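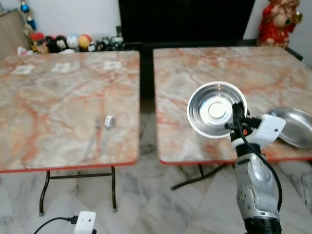
大理石のテーブルについて よくあるご質問

最終更新:5月
読了時間:3分
印刷する | メールで送る

Halvorsen石材家具店のルンナパー・ロジャナサックです。お客様から店や電話でいただいた質問を、このページに集めました。日本語は私の母語ではありませんので、分かりにくい文がありましたら、どうぞ遠慮なく教えてください。

天然の大理石と人工の大理石は、どうやって見分けますか。

見た目だけで決めるのは難しいです。端の断面と裏側を調べますと、模様が石の中まで続いているかどうか、少し分かります。天然の石は触ると冷たく感じることが多いですが、人工の石にも冷たいものがあります。購入したときの書類が残っていれば、それを見るのが一番確実です。

毎日の掃除は何を使えばいいですか。

水でぬらして固くしぼった布でふいて、そのあと乾いた布でもう一度ふいてください。汚れが落ちない場合は、中性洗剤を水でうすめて使います。当店ではValixという中性の洗剤を売っていますが、台所用の中性洗剤でも問題はありません。酢、クエン酸、浴室用の酸性洗剤は使わないでください。

レモンの汁をこぼしました。白くなった跡は消えますか。

これは汚れではなくて、石の表面が酸で溶けた跡です。ですから、洗っても消えません。浅い跡でしたら、職人が研磨して目立たなくすることができます。光沢のある仕上げの場合、当店では3000番の研磨パッドまで順番に使います。ご自分で磨きますと、そこだけ光り方が変わることがありますので、先にご相談ください。

水を入れたガラスの器を、テーブルに置いたままにしてもいいですか。

短い時間でしたら心配はいりません。何日も同じ場所に置きますと、器の底に水がたまって、輪の形の跡が残ることがあります。花びんや鉢の下には、コースターか布を敷いてください。フェルトを敷く場合は、色の付いていないものをおすすめします。ぬれると色が石に移ることがあるからです。
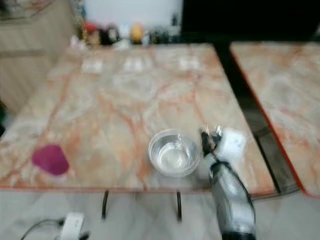 保護剤は必要ですか。

天然の大理石には塗ったほうがいいと思います。しみ込むまでの時間が長くなりますので、ワインやコーヒーをこぼしたとき、あわてないでふくことができます。ただし、酸の跡を防ぐ力はほとんどありません。当店のGarnexは、半年に一度くらい塗り直していただいています。人工の石には不要な場合が多いです。

熱い鍋を直接置いてもいいですか。

置かないでください。石は熱に強いと思われていますが、急に温度が変わりますと、細かいひびが入ることがあります。人工の石の場合は、樹脂が変色するおそれもあります。

引っ越しのとき、自分で運べますか。

小さいサイドテーブルでしたら、大人二人で運べます。天板は平らに持たないで、立てて運んでください。平らに持ちますと、自分の重さで真ん中から割れることがあります。当店で一番大きい食卓は、脚も入れて192キロありますので、必ず専門の業者に頼んでください。

欠けた角の修理はできますか。

できます。欠けたかけらが残っていましたら、捨てないで袋に入れて持ってきてください。修理の担当はロスコー・ヤジーです。石の色に合わせて樹脂を作りますので、見積もりの前に写真を何枚か送っていただけますと助かります。窓の近くで、昼間の光で撮ってください。

他の店で買ったテーブルも見てもらえますか。

はい、お受けしています。Lisvilleの中でしたら出張もいたします。電話は午後4時までにお願いいたします。

印刷する | メールで送る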